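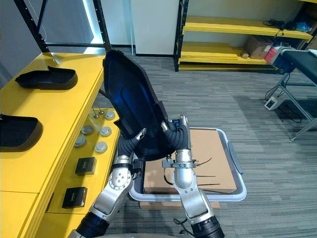 文｜Amegashie

2026-01-23

Novero的Trirside试验间在12月之后重新排过一次工位，本周对外开放演示。参观者分批入场，每批8人，站在地面标线以外。演示科目只有一项：双臂搬持大尺寸薄壁件。

工件是一种黑色模塑壳体，一端收窄，内面光滑，轮廓上几乎没有平行边。对单臂夹持来说，这类零件重心偏、易扭转，夹紧力稍大，边缘就会变形。Novero的办法是左右两臂各取一侧边缘，由柔性指适应轮廓，控制器同时约束两个末端的相对位姿。负责这部分计算的软件名为Betar，按现场发放的说明，控制周期为200赫兹，两臂间的内力单独设限，超限即停。

工位布置从简。黄色工作台分高低两级，待取的壳体放在高的一级，圆片、销钉和贴有标签的小黑盒放在低的一级，靠近手臂一侧。小件不在当天的科目之内。地面铺灰色条纹地毯，浅灰色塑料箱直接放在上面，没有定位工装。工程人员解释说，试验间不追求节拍，要看的是在没有夹具基准的条件下，抓取点的误差能容忍到什么程度。

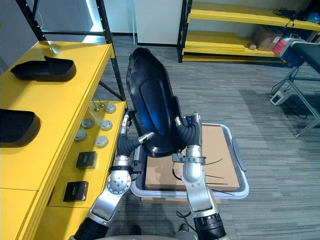
壳体竖持是整套动作里较难的一段。平放时重力主要由两侧指面分担，竖起之后，力矩转到腕部，任何一侧打滑都会带动另一侧。Betar在这一段降低速度上限，并放宽沿边缘方向的刚度，允许指端有少量位移，垂直于壳面的方向则保持较硬。参数由人工整定，目前共7组，对应不同的壳体尺寸，切换需要在操作台上手动完成。

问答环节集中在两点。其一是换型时间，Novero给出的数字是13分钟，含重新标定，不含更换指端。其二是柔性指的磨损，厂方称仍在积累数据，暂不公布更换周期。关于壳体表面是否会留下压痕，答复是取决于材料，光面件需另做试验。

装箱与小件装配列入下一阶段，时间未定。开放日的技术说明可在Trirside前台领取，其中附有力控参数的定义，但不含实测曲线。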